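FOR IMMEDIATE RELEASE

Kesness Opens a Saturday Kitchen School Above the Zollora Street Shop

Hi, I'm Wajid Zaidi, and I run Kesness. If you've bought a saucepan from us in the last few years there's a good chance I carried it to your car. I'm writing this release myself this time (our last one was written by an agency and my mother didn't recognize me in it), so please forgive the rambling.

The news is that we're opening a cooking school! It's called Ovum, it's upstairs from the Zollora Street shop, and the first classes start in March. We've been storing boxes up there for as long as we've had the lease, and all that time I've been telling people it would make a lovely kitchen. Well, the boxes are gone and the kitchen is in. It has big windows at the front, a long counter down the middle, and a back stair that I'm told we should repaint before anyone with good taste sees it.

Why Ovum? We start everybody on eggs. Your first class is a whole morning of boiled, poached, scrambled and folded, and you eat what you make, including the bad ones. I learned to cook this way from my aunt in the Shaikh Building, where she fed half of the third floor from a two-burner stove, and I still think an egg teaches you more about heat than a steak does. It's a cheap lesson, too. You can wreck a dozen and still afford lunch.

Each class takes 14 people. We could squeeze in more, but I've been to those classes where you stand behind someone tall and watch the back of his sweater for two hours, and I don't want to run one. Everybody gets a burner and a board. Classes start at 9:30 in the morning and finish when the dishes are done, and yes, you do your own dishes.

The full course is 19 classes, and you can take them in any order once you've done the egg morning. There's bread, rice, soup, one very long session on onions, pickles, flatbreads, a pie day, and a few on coffee and tea for people who'd like their kitchen to smell good before noon. A single class costs $56 with all the food included. If you sign up for six or more at once we'll give you one of our canvas aprons, and they're good aprons, I wear mine to the bank.

I should say something about who asked for this. Last fall we put a notebook by the register and invited customers to write down what they wished they could cook. Almost 300 people filled in a line. Some wanted croissants. A surprising number wanted gravy. One person wrote "dinner" and underlined it twice, and I've been thinking about that person ever since, so if it was you, please come up and say hello. Your first morning is on me.

We're also keeping a few free places in every class for neighbors who can't manage the fee. You don't need to fill in a form or explain yourself. Just tell whoever is at the register and they'll put your name down.

The shop downstairs keeps its normal hours, and we're still closed on Monday. Sharpening and handle repairs carry on as usual at the side counter, although you may hear some chopping overhead.

Reporters and food writers are very welcome to sit in on a class, with one condition: you have to cook. I'm happy to talk before or after, and I'm easiest to catch in the afternoon once the deliveries are put away. Ask for Wajid at the Zollora Street shop.

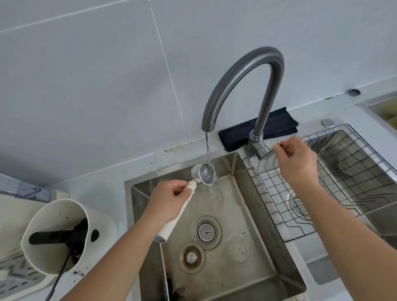 About Kesness

Kesness is an independent kitchen shop on Zollora Street. We sell pots, pans, knives, boards and small tools for home cooks, and we mend what we can. Ovum is our cooking school, one flight up.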